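Stop Comparing Grippers by Payload

2020-06-02

Most gripper comparisons open with a payload figure. I think that figure should move to the last page.

Over 8 days, Madalena Morais and I tried two hand-held grippers, the Brerden and the Cillo, both driven by the same Enotbridge controller. Each operator did 300 picks of small parts per device. On paper the Cillo wins: it closes harder and opens wider. In use I would take the Brerden for anything smaller than a matchbox.

The difference is in the linkage. The Cillo has play at the fingertips, and the operator corrects for it without noticing. Those corrections end up in the recorded motion, and an arm that replays the motion repeats them. Extra force does not help here – it only hides a poor approach until the part slips.

Morais disagrees in part. She argues that play can be calibrated out, and for a fixed arm she may be right. For a device strapped to a person, I doubt it. The wrist moves, the strap shifts, and the calibration goes stale.

We kept the parts simple. A small cube on a flat board shows more about jaw alignment than a bin of castings does.
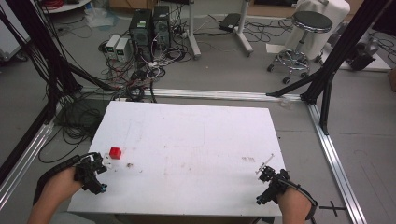 What a data sheet should list

Fingertip play under side load, in millimeters. Strap shift after an hour of use. Cable drag at the wrist. Marinho prints 2 of these for its arm-mounted jaws, and I would like to see the other vendors do the same before they quote another newton.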